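Aldo Ruggiero on plastering the old way
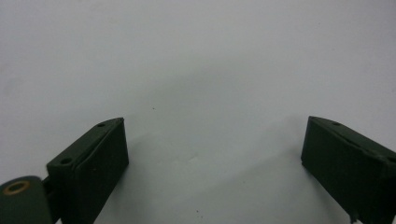
A pale gray surface with a matte finish.

Aldo Ruggiero learned to plaster from his uncle and has worked on his own since 2018. His shop, Castico, takes on two kinds of jobs: repairs in older houses and new finish coats for people who are tired of painted drywall. He is 55 and says he has no plans to slow down.

We met at seven in the morning, before he started mixing. He talks while he sets out his trowels.

"People call and ask for a color," he said. "I ask them what's behind the wall. If there's an old chimney or a leaky pipe, we talk about that first. Color is the last phone call."

Most of his trouble comes from other people's patches. A client in Pitalora had a hallway where the gypsum filler had pulled away from the lime every winter. "They filled it again each spring. I took it back to the brick. It cost more than she wanted to spend and she told me so."

He worked for a while with Prakash Shetty, who ran a larger crew, and he still borrows Shetty's scaffold. The two disagree about drying time. Shetty will put on a second coat the next day if the room is warm. Ruggiero waits — sometimes a week, in January longer.

"Prakash finishes more houses than I do," he said. "I'm not going to tell you his walls fall down. They don't."

I asked about small flaws, the specks and pinholes that show up in a smooth coat. He shrugged. "You get a bit of grit in the bucket. I sieve it, I still get some. If a customer finds one with a flashlight I'll fix it, but I tell them to stand where they'd normally stand."

He charges by the job. The biggest last year was a stairwell with some 62 square yards of wall, and he did it with one helper, Cosimo Valentini, who has since gone back to school. Ruggiero is looking for someone to replace him. He would like a person who doesn't mind early starts and can carry a full bucket up a ladder.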